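## Halliten wrist-mount gripper, classroom bundle: a term with it

Our robotics club bought the Halliten bundle in November with money that had been set aside for a laser cutter, so I came to it in a bad mood. I coach 16 students, most of them beginners, and the sales page promised a gripper that would be "ready for student hands in one period." We got it on the arm in three meetings.

The mechanical side is better than I thought it would be. The fingers close evenly, the pivots have very little slop, and a sophomore who had never held a hex key took one apart and put it back together with nothing left over. The printed guide is another story. Two pages of it cover a bracket that isn't in the box, and the torque table is for the older model. We ended up working from a forum post and a lot of patience.

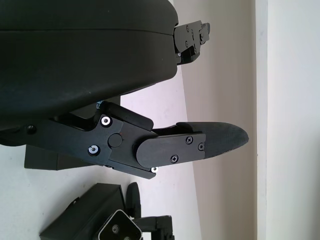 Fasteners are my main complaint. Halliten mixes two kinds on one finger for no reason I can find, and in a club that means two drivers on the bench, one of which is always missing. The silver screws on the bracket take a hex key, while the small black ones holding the cover plate are Phillips. Black screws on a black plate are also miserable to find once they hit the floor. I now make everyone work over a baking tray. A bag of spares would have cost the company pennies, and there isn't one.

The rubber pads are fine. I'd read complaints that they go slick, and ours haven't, though we mostly pick up foam blocks and empty cans. Don't believe the "up to 100 grasps a minute" line. Our kids wrote a test loop and got nowhere near it before the controller started dropping commands. Nolex makes a plainer gripper that claims a lot less and, from what I saw of it at the Kekana meet, delivers all of it.

Then there's the software. It wants an account for every student, and the school license stops at 20 seats. We fit under that today. The Pladach library is free and runs the same motors, but you lose the force reading, and the force reading was half the reason I agreed to this purchase.

Would I buy it again? For a competition team with a season behind them, maybe, at a discount. For a beginner club, no — get something cheaper with one kind of screw and spend the difference on batteries. Ours stays on the arm through spring, and the students like it more than I do. I've written to Halliten twice about the torque table and am still waiting for a reply.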